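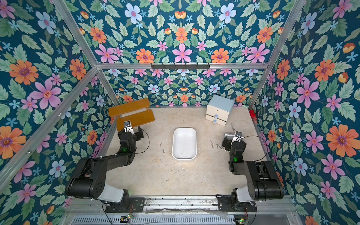
A reader of the previous entry wrote to ask whether the people at the benches had been told what would happen to their hours before the arms were switched on, or only afterward. They had been told beforehand, in July, in a meeting held at the end of the early shift. The question deserves a fuller response, and this entry is an attempt to provide one.

The fastener room at Divum handles small hardware for repair kits. Until this year the work of gathering screws into trays was done entirely by hand, by a team of 8, on two shifts. A full order from Lerkon calls for 3,000 kits, and each kit is checked before it is closed. The work requires good eyesight and patience, and it is hard on the neck and the thumbs. Several of my colleagues had asked for relief from it long before any machine was discussed.

The two-arm cell is small enough to stand on a bench. A pair of black arms faces a white tray, and the screws are placed on the floor of the cell to either side of it. At present it is assigned only to short runs. In its first month of regular duty it was credited with 1,557 trays, a figure well below what the team would produce in the same period. Management has stated that the figure is acceptable for this stage, and I have no reason to dispute it.

What has changed for the staff is the order of the day. Two positions on the early shift have been rewritten. The holders of those positions now prepare the cell, review its trays, and enter the faults in the log. Both were given paid training hours, and both retained their grade. The remaining six continue at the benches, with rotation every two hours in place of the former half-day stretches. The rotation was requested by the staff and could have been introduced without the arms. I note this for the record.

Certain matters remain unsettled. The fault log is kept in Gundeo, which most of the team had never used, and entries made on the late shift are often incomplete. The piece bonus was written for hand work and is paid on every 1,000 trays closed. It does not say who is to be credited when a person corrects a tray begun by the arms. For the time being such trays are counted toward the team total. A written rule has been promised, but the draft I was shown covered only the early shift.

There is also the matter of noise. The benches were a place where people talked. The two colleagues who moved to the cell now work with their backs to the others, and one of them has asked for the station to be turned to face the room. The request has been approved, pending an extension of the power supply along the east wall.

Our sister site at Gökçe will receive a similar cell in the fall, and its staff have asked to visit us first. I have proposed that they speak with the late shift as well as the early one, and that the bonus question be placed on the agenda. Comments on this entry remain open until Sunday.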